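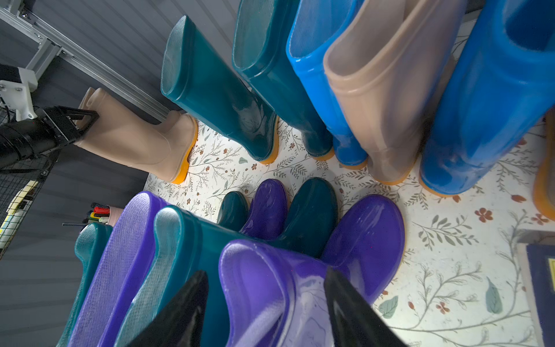 Boots out on the floor, back row up, front lot still in a heap. Purple, teal, blue and the see-through beige ones.

Boot sort — Polden hall, November

Quick page before I forget which boots were which. The wet weather lot for the creek walks finally got sorted, after sitting in tubs since last season. Senyo Ofori did the lifting from the shed, I did the wiping and the arguing. Only one photo made it up so far, rest of the gallery is notes for now. Will add to it when I get a minute.

If you're borrowing a pair for the walk, have a read, most of what people ask me is in here somewhere.

The back row
Upright along the back. Teal, bright blue, and the beige ones you can nearly see through. Orange soles on most of them, handy for spotting which batch they came from. One of the beige ones is on a lean. They do that, the shafts are soft and they flop the minute you look away.

The front bunch
Purple and teal mostly, all crammed together. One teal one lying down on the left. This is what every tub looked like when we tipped it out, so be kind.

The purples
Everybody's favourite colour, so they go first. Glossy as anything on the outside. Look in the top of the one near the lower left and you can see the lining, matte with a bit of a texture to it. Please don't put them away with wet socks stuffed down the toes. Found two socks this year, both grey, both mine to deal with apparently.

The teals
More than one shade, which I had not noticed in three years of handing them out. There's a lighter one and a darker one and they do not match, whatever your kid tells you. The thick rolled rim is good for little hands to pull on. If it's rubbing on bare legs, longer socks.

The blues
Very bright. Good for the back of the line, you can see them right across the paddock. Wide at the top so trackies tuck in fine. Also wide enough for a litre of creek to get in, so mind the deep bit past the second gate.

The beige ones
Hanne Frandsen brought these in from the Rornik sale and I wasn't sold. Thought they'd look grubby by lunch. They do show the mud, but they rinse off under the tap quick enough and the kids like seeing their socks through them. The orange sole looks sharp against the pale colour, I'll give her that.

Sizes
Stamped underneath and half of them worn off. Hanne is going round with a paint pen, numbers on the inside of the rim. If yours hasn't got one yet, hold the sole up against your own shoe and go a size bigger. Thick socks take up more room than you'd reckon.

Cleaning
Warm water, bit of dish soap, old towel. No bleach. No heater either — we lost a good pair to the heater in the Vídalín room and the smell hung about till spring. Upside down on the rack overnight, then stand them up.

Where they live now
Goten shelf, left of the back door. Big ones low, small ones at kid hieght. Colours together if you can manage it, pairs together even if you can't. Pegs are in the ice cream tub, one peg per pair, through the rims.

Odd ones
Any single boot goes in the crate by the sink and not back on the shelf. Check your car. Check under the seats in your car. A teal left turned up at Senyo's place after a whole winter, in with the camping gear.

Borrowing
Write it in the book, colour and size and your name. Back by the next walk. Rinsed, or at least knocked together a few times over the grass. Walk leaves at 9 from the front steps, boots handed out before that so come a bit early if you need a hand finding a pair that fits.

Still after
Small sizes, any colour. Spare insoles. Another boot rack if someone's got one in the garage doing nothing. We dont need any more adult gumboots, thanks all the same, there's a whole tub of black ones nobody's touched.

More pics once the shelf's done.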